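Long-Term Test: Living With the Skondier Wagon on Its Second Set of Tires

By Merike Ots
2020-05-31

41 shares | 3 comments

The Skondier came to us with the cheap tires the dealer had put on it. They were fine in town and loud everywhere else. We replaced them in November with a set of Wiker all-seasons, and the wagon has covered 4000 miles since then. Most of that was commuting, with one long trip to visit family and a lot of short runs to the hardware store.

I was most interested in noise. The Skondier is a quiet car up to medium speeds, and then the rear cargo area starts to act like a drum. On the old tires I turned the radio up every time I got on a coarse surface. With the Wikers I leave it where it is. The hum hasn't gone away completely, and you still hear it with the rear seats folded, but it has dropped to a level I can live with.
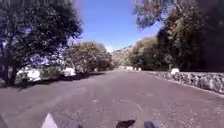

Do you need to rotate all-season tires if the wear looks even?

Rotate them anyway, at the interval in your owner's manual. By the time uneven wear is easy to see, a good part of the tread is gone. On a front-wheel-drive wagon like this one the front pair does the steering, the pulling and most of the braking, and it wears faster than the rear.

We had ours rotated at Hidayat, a two-bay shop near the office. Ostap Tkachuk did the work and measured the tread while the wheels were off. The fronts had lost a little more than the rears and the inside shoulders looked normal. He also found a valve stem that was starting to crack and replaced it. The bill for the visit was $40, stem included.

Ride comfort is harder to judge. The Wiker has a softer sidewall than the old tire, and you notice it first over expansion joints and patched pavement. The sharp knock is gone and what's left is a dull thud. The cost is in the steering, where there is a short delay between turning the wheel and feeling the nose move. My husband noticed it before I did. After a week neither of us thought about it.

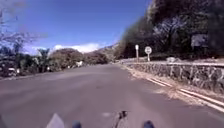

Wet braking was the reason we didn't buy the cheapest set again. The old tires set off the anti-lock system at almost every hard stop in the rain. The Wikers have done it twice, both times downhill on wet leaves, and I don't blame them for either.

Fuel economy has dropped slightly. Part of that is winter gas and part of it may be the tires, and I have no good way of separating the two. The trip computer is optimistic anyway, so I went by receipts.

Price is where some readers will disagree with me. Four Wikers, mounted and balanced, came to $800. You can get a set of Hesivums for a good deal less, and we ran those on our previous long-term car without trouble. They were noisier, and they lost their grip in cold rain sooner than I would like. If your car mostly sits in a city garage, I would buy the Hesivums and spend the difference on an alignment.
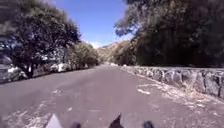 Check the pressure when the tires are cold, before the first drive of the day. Ours lost 2 psi over the coldest part of the winter and the warning light never came on. The placard inside the driver's door has the right number. The figure on the sidewall is a maximum and should not be used as a target.

The wagon stays with us through the fall. The next report will cover the brakes, which have started to squeak in reverse.

Comments (3)

dunmore_r
I have the same wagon and the drumming in back drove me nuts. A thick cargo mat helped more than I expected.

PaulaK
What size are you running? The 17s or the 18s? My 18s ride pretty hard on any tire.

oldhatch
$800 is a lot for all-seasons. Hesivums on both our cars, no complaints, but we don't get much cold rain here.

We use cookies to remember your settings and measure traffic. By continuing to use this site you accept our cookie policy.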